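Bradent 電源・信号ケーブル整備キット(デスクトップ筐体用)

製品情報 | 仕様 | 使用手順 | 保守 | 問い合わせ

製品概要

Bradent 電源・信号ケーブル整備キットは、ATX規格に準ずるデスクトップ筐体の内部配線を交換、引き直し、結束するための部材一式である。電源ユニットから主基板へ至る多芯電源線、記憶装置へ至るSATA信号線、および筐体前面の操作部から引き込まれる細線を対象とする。

対象となる筐体は、ドライブ取付枠を備えたミドルタワー型およびミニタワー型である。薄型筐体、ノート型、一体型は対象に含まない。サーバー用ラックマウント筐体については、内部寸法が条件を満たす場合に限り使用できる。

本品は部材と治具のみで構成され、電源ユニット本体、主基板、記憶装置は含まない。電源ユニットの内部を開ける作業は本品の用途外とする。

構成品

SATA信号ケーブル(平形、青、両端ストレート)
SATA信号ケーブル(平形、青、片端L形)
主電源延長ケーブル(24ピン)
周辺機器用電源分岐ケーブル
再使用型結束バンド
粘着式ケーブルクランプ
縁保護材(筐体板金の切断縁用)
コネクタ識別ラベル
樹脂製引抜き補助具
配線記録用紙

構成品の数量は型番により異なる。型番ごとの数量表は包装箱の側面に記載している。単品での補充は「補充部材」の項を参照のこと。

主な仕様

信号ケーブル
形状:平形
対応規格:Serial ATA Revision 3
端子:ラッチ付き
被覆:PVC
最小曲げ半径:コネクタ根元から離れた位置で、ケーブル厚の10倍以上

電源延長ケーブル
導体:すずめっき軟銅より線
線径:AWG 18
端子:黒色樹脂ハウジング、ロック爪付き
線色:標準配色(下表)

結束部材
材質:ポリアミド66
使用温度範囲:マイナス10度から80度
再使用:可。爪部に白化が認められた時点で廃棄する

引抜き補助具
材質:ガラス繊維強化樹脂
先端厚:1.2ミリメートル
導電性:なし

線色と電圧の対応

赤:プラス5ボルト
黄:プラス12ボルト
橙:プラス3.3ボルト
黒:接地
紫:待機時プラス5ボルト
緑:電源投入信号
灰:電源正常信号
青:マイナス12ボルト

上記はATX電源の標準配色である。全線を黒色で統一した電源ユニットや、製造者独自の配色を採用した電源ユニットには適用できない。線色による判別が不可能な場合は、コネクタのピン位置を基準とすること。また、着脱式ケーブルを採用した電源ユニットでは、電源側端子の配列が製造者ごとに異なる。物理的に差し込める場合であっても、他社品のケーブルを電源側に接続してはならない。

本キットの延長ケーブルは、既設ケーブルの主基板側端子に継ぎ足す構造であり、電源側端子には接続しない。

作業前の確認

電源コードを壁面コンセントから抜き、筐体の電源ボタンを5秒以上押して残留電荷を放電させる。背面に主電源スイッチがある場合は、切の位置にする。主基板上に待機電源表示灯がある機種では、消灯を確認してから側板を外す。

作業者は静電気対策用リストストラップを装着し、筐体の無塗装金属部に接続する。じゅうたん上での作業は避ける。ストラップの接続点は、塗装面および樹脂部を除いて選定する。

既設配線の経路を記録用紙に書き取る。記録する項目は、コネクタの位置、ケーブルの通過順、固定点の3項目とする。前面操作部の細線は極性を持つものが混在するため、端子の刻印も併記する。

側板を外した後、ドライブ取付枠の周辺を目視で点検する。取付枠には多数の丸穴が打ち抜かれており、穴の縁にばりが残る筐体がある。ケーブルが接触する位置にばりがある場合は、縁保護材を先に取り付ける。

使用手順

手順1 既設コネクタの取外し

ロック爪を十分に押し込み、ハウジング部を保持して垂直方向に引き抜く。線を引いてはならない。固着している場合は、引抜き補助具の先端をハウジングの下面に差し入れ、左右交互に少しずつ持ち上げる。主電源コネクタは保持力が大きいため、主基板の縁を反対側の手で支える。

手順2 経路の決定

電源線と信号線は可能な範囲で分離する。交差が避けられない箇所では、信号線を下、電源線を上に通し、平行に重なる区間を短くする。主基板上の端子および冷却ファンの羽根から20ミリメートル以上の間隔を確保する。

電源線の束は剛性が高く、曲げた後に元の形へ戻ろうとする。コネクタの直近で急角度に曲げると、端子に横方向の荷重が残り、接触不良の原因となる。コネクタから40ミリメートルまでの区間は直線または緩い弧とし、その先で向きを変える。

手順3 信号ケーブルの引回し

平形ケーブルは幅方向に曲がらない。向きを変える場合は面方向に緩く曲げるか、1回ひねって方向を転換する。折り目を付けてはならない。余長は輪にまとめ、取付枠の内側に収める。結束バンドで強く締めると導体の間隔が変化し、伝送誤りの要因となるため、バンドとケーブルの間に指先が入る程度の余裕を残す。
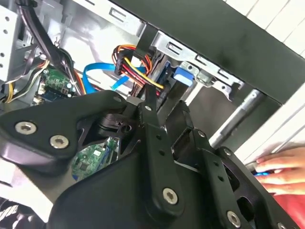
SATA信号ケーブルと電源線を同じ結束バンドでまとめてもよいか。

短い区間であれば支障はないが、長い区間を密着させて束ねることは推奨しない。保守時に信号ケーブルのみを交換できるよう、別々に固定することを標準とする。

手順4 主電源コネクタの接続

ロック爪の向きを主基板側の突起に合わせ、垂直に押し込む。爪が掛かる音または手応えを確認する。24ピンのコネクタが20ピンと4ピンに分割されている場合は、両者を組み合わせた状態で同時に挿入する。片側が浮いた状態で通電すると、残りの端子に電流が集中し、ハウジングが変形することがある。

手順5 前面操作部配線の接続

電源スイッチ、リセットスイッチ、表示灯の各配線を、主基板の取扱説明書に従って接続する。USB用の内部コネクタは、欠けピンの位置を合わせてから挿入する。抵抗を感じた場合は作業を止め、ピンの曲がりを確認する。

手順6 固定

クランプは平滑な金属面に貼り付ける。貼付面をイソプロピルアルコールで拭き、乾燥後に10秒間圧着する。打ち抜き穴や段差のある面では接着面積が不足するため、穴を利用して結束バンドで直接固定する。

バンドの余りは切断し、切断面を筐体の内壁側へ向ける。

手順7 通電前点検

すべてのコネクタについて、ロックの掛かりを指で確認する。冷却ファンを手で回し、ケーブルとの接触がないことを確かめる。筐体を静かに傾け、脱落したねじや切断片が残っていないことを確認する。側板を仮に当て、配線が押し出されないことを確認してから本締めする。

手の入りにくい箇所について

ドライブ取付枠と主基板の間は、筐体の構造上、作業空間が限られる。電源線の束が前面を覆っている場合、その奥にある端子は目視できないことが多い。先に束を上方へ寄せて仮固定し、奥の端子から順に作業する。仮固定には再使用型バンドを用い、作業完了後に外す。

奥まった位置にある増設基板は、配線作業の前に取り外すことが望ましい。取り外さずに作業する場合は、基板上の部品に工具の先端を接触させないこと。表面実装部品は横方向の力に弱く、外観上の変化がないまま接合部が破断することがある。

適合寸法

筐体内部の奥行:350ミリメートル以上
主基板とドライブ取付枠の間隔:25ミリメートル以上
主電源コネクタ上方の空間:45ミリメートル以上

寸法が不足する場合は、L形端子の信号ケーブルを使用する。L形端子には上向きと下向きがあり、本キットに付属するものは下向きである。記憶装置を上下に隣接して取り付ける場合は、端子同士の干渉を事前に確認すること。

型番一覧

BR-39 標準構成。ミドルタワー用
BR-39S 短尺構成。ミニタワー用
BR-39L 長尺構成。電源下置き筐体用
BR-2000 保守部門向け大箱。構成品は標準構成と同一で、記録用紙と識別ラベルを増量

BR-39Sの信号ケーブルは、標準構成より短い。電源下置き筐体で裏面配線を行う場合には届かないことがあるため、BR-39Lを選定する。

補充部材

結束バンド、クランプ、縁保護材、識別ラベル、記録用紙は単品で供給する。引抜き補助具は先端の摩耗が進んだ時点で交換する。交換の目安は、先端の角が丸くなり、ハウジング下面に掛からなくなった状態とする。

旧製品Illenシリーズの結束バンドは本品のクランプに使用できる。Illenシリーズのクランプは溝幅が異なるため、本品の結束バンドには使用できない。

保守と保管

直射日光の当たらない場所で、温度5度から35度、相対湿度70パーセント以下で保管する。信号ケーブルは出荷時の巻き径を維持し、上に物を載せない。クランプの粘着材は経年で接着力が低下する。未開封の状態で製造から2年を使用期限とし、袋に印字した期限を過ぎたものは使用しない。

取り外したケーブルを再使用する場合は、端子の変色、ハウジングの割れ、ロック爪の欠損、被覆の硬化を点検する。1項目でも該当するものは再使用しない。

電源線の変色は過電流または接触抵抗の増大を示すことがある。この場合はケーブルのみを交換せず、相手側の端子も点検する。

試験条件

延長ケーブルの抜き差し耐久は、Prandbridge試験室において、室温23度、無通電、毎分4回の条件で評価した。試験後の接触抵抗が初期値から規定の範囲内にあることを合格基準とする。試験報告書の写しは、購入者からの請求により送付する。報告書の作成者は Jihad Salameh、技術審査は高木明彦(Akihiko Takagi)である。

使用上の制限

通電中の着脱は禁止する。SATA規格には活線挿抜の規定があるが、本キットの分岐ケーブルは活線挿抜を前提とした端子構造を持たない。

延長ケーブルを2本以上直列に接続しない。接点数の増加により電圧降下が大きくなる。

分岐ケーブルを用いて映像処理用基板の補助電源を供給しない。補助電源には電源ユニット付属の専用ケーブルを使用する。

水冷部品を備えた筐体では、配管の継手の直下に電源コネクタを配置しない。

梱包

外箱:段ボール
内装:仕切り付き紙トレー
ケーブル類:帯電防止袋
付属文書:配線記録用紙、取扱説明書(日本語、英語)

供給元

Lougher 部材供給課。見積り、数量割引、型番選定の相談は問い合わせ欄から受け付ける。型番選定の際は、筐体の型式、電源ユニットの位置、搭載する記憶装置の台数を記載のこと。8月は棚卸しのため、単品補充の出荷に通常より日数を要する。

改訂履歴

第3版 電源下置き筐体用の型番を追加。縁保護材を標準構成に変更
第2版 引抜き補助具の先端厚を変更
初版 発行

関連製品

Bradent 筐体用ねじ補修セット
Bradent 帯電防止作業マット
Bradent 配線記録用紙(単品)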